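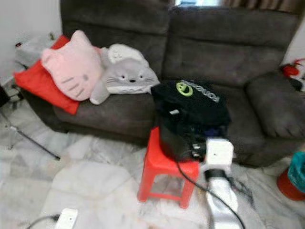

The runoff should be scrapped, a reader wrote to me after my last post, and voters in Floltden should rank the candidates once and be done with it. I've heard that a lot this spring. I used to agree with it, and I'm less sure now.

Posted 26th May by the blog author

For those outside the county, Floltden elects its mayor in two rounds. If no candidate gets half the vote in the first round, the top two go to a runoff three weeks later. This year there were five candidates and the leader got 38 percent. The runoff was decided by 107 votes.

The complaint is about turnout. More than 2000 people who voted in the first round did not vote in the second. I went through the results for all 24 precincts, and the drop was not even. In Stetel, on the east side, turnout fell by almost half. In the precincts near the old courthouse it hardly moved. Stetel had its own candidate in the first round and he finished third, so a lot of people there had no one left they cared about.

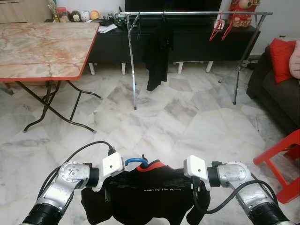 Ranked ballots would fix part of this. A Stetel voter could have put the local candidate first and picked between the other two in the same trip. But some of those voters would have ranked one name and stopped, and their ballots would drop out of the count at the same point they dropped out this time. We don't know how many. Derkholm switched six years ago and I was told at the clerk's office there that they don't publish the number of ballots that run out. I think they should.

The other thing is the three weeks. Two of the debates I found useful were held between rounds, with only two people on stage. In the first round each candidate got 90 seconds on the water rates and I learned nothing.

My preference for now is to keep the runoff and mail every voter a second-round ballot without a request form. It costs more. The Kadlec report on county election costs has a table for this, though it is for a bigger place than ours.

The charter review takes public comments until the middle of June. A written proposal needs 200 signatures to get on the agenda.

Home Archive Elections Water Contact

Comments (3)

eastside_voter: I'm in Stetel. I skipped the runoff and I'd have skipped the second line on a ranked ballot too.

mapleandfifth: Do you have the precinct numbers in a spreadsheet? The county PDF won't copy right.

R.: Mailed ballots would need to go out in the first week. Three weeks is tight for that.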